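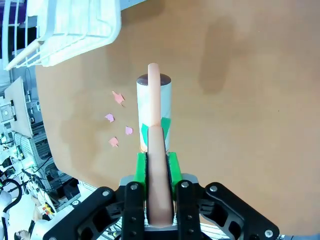
Gripper bench, Ukdale workshop: pictures and purchase notes

This page goes with the equipment plan for the coming budget year. It covers the small-parts bench at Ukdale, where the pick-and-place work is done, and it is meant for whoever signs off the orders in November. Prices are held in the separate quote sheet.

Picture 1. Pink stick held upright between the two green finger pads, with the lidded white canister directly behind it. The pads are 3D-printed, with a thin black strip on the inner face of each.

Pads and strips
Budget line: consumables. Printed pads are made in-house on the Tam printer, so the only outside cost is filament and strip. Plan for 100 pads over the year, stored in pairs. Strip is bought by the roll from Broletis – order 5 rolls, as the lead time is long and part rolls can't be returned.

Linkages and fasteners
Budget line: spares. One full set of finger linkages per gripper, plus a bag of 100 screws to suit. Check the thread against the drawing before ordering. Brilard sells a similar kit with a different hole pattern, and it will not fit our base plate.

Wrist camera
Budget line: capital. Two units requested, one fitted and one on the shelf. The mount is included in the quote but the cable is not. Allow for a longer cable than the catalogue default.

Bench items
Budget line: general. Canisters, racks and sticks are cheap and can go on the purchasing card. Keep to the same sizes and colours already in use, or the test runs can't be compared from one quarter to the next.

Not in this plan: a second arm, new tabletops, and any change to the controller. These are held over to the following year.

Page kept by Aroha McPhee. Send corrections to part numbers before the order list closes.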